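Hitance Town Forum > Shops, Food and Leisure > Old Trirkex unit on the square, new restaurant going in

marnie_k
March 29, 2025
Agent's board came down on the old Trirkex unit this morning and there is a notice in the window. The tenant is Lustanetti, the pasta place. It says ground floor and mezzanine, opening in August. Does anyone know if they're taking the whole building or only the front half? The back half has its own door onto the alley and I always thought it was a separate lease.

dockside_ted
Whole ground floor. The planning application has 44 tables inside and 9 outside. The back half is kitchen and storage. Upstairs offices stay as they are.

rollo77
Another chain. We had three empty units on that side and a local baker who wanted one of them and couldn't get past the rent. Now we get a pasta place with the same menu as every other pasta place.

marnie_k
Which baker?

rollo77
Pawłowska. They looked at it last year. The landlord wanted a ten-year term with no break and they walked away.

dockside_ted
They looked at the corner unit, the one next to the bank. Different landlord. The Trirkex unit was never offered to small tenants because it's too big to heat, let alone staff.

rollo77
It could have been split. They split the old shoe store.

dockside_ted
The shoe store had two staircases. This one has one, and the fire exit goes through the back. Splitting it means a new exit, and I doubt the landlord wanted to pay for that.

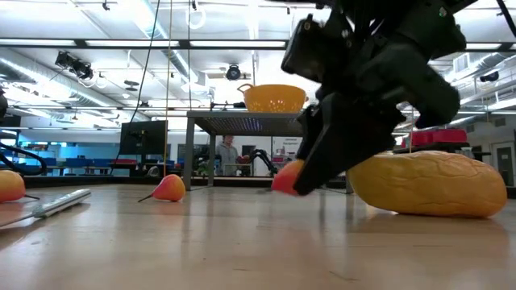 upaucar
I do leasing work, though not on this building. A few points on the rent. Asking rents on the square are quoted per square foot, so a big unit looks cheap until you multiply it out. A restaurant tenant will often get a rent-free period for the fit-out, and the landlord gets a longer term in return. A baker with one oven and two staff doesn't need that deal and can't use it. I would like to see small units on the square too, but I don't think this letting took one away.
Ulises Paucar

rollo77
Fair enough on the staircase. I still think the town should ask for a mix when the agents come looking. Four places to eat in a row and nowhere to buy a pair of socks.

gwen_on_the_hill
Four places to eat is why people come in at night. When Trirkex closed, that side of the square was dark by six. My sister works at the movie theater and she says they lost the early dinner crowd to the retail park.

kettle_and_co
We run the coffee shop across from it. I'm glad to see the lights go on. My worry is deliveries. Trirkex had one truck a week and it blocked the alley every time. A restaurant that size will have one most mornings.

dockside_ted
Deliveries are limited to before 9 in the conditions. Whether anyone enforces it is another matter.

kettle_and_co
We open at seven so that doesn't help us much.

marnie_k
Are they keeping the tiled front? The notice doesn't say.

dockside_ted
Drawings show the tiles kept and a new door. The sign goes above the old one. There was an objection about the lighting on the sign and they changed it to a smaller one.

gwen_on_the_hill
Good. That front is the best thing on the square.

rollo77
Any word on jobs? The last lot said they'd hire locally and then moved half the staff over from another branch.

upaucar
No idea, that would be between them and whoever they recruit through. Managers usually come from another branch for the first few months. The floor and kitchen staff tend to be local, if only for the late buses.

rollo77
There are no late buses.

marnie_k
Has anyone eaten at the other Lustanetti? Is it any good?

gwen_on_the_hill
Once. Decent pizza, slow service, loud. I'd go again on a weeknight.

kettle_and_co
I'll ask the agent about the alley on Monday and post what they say.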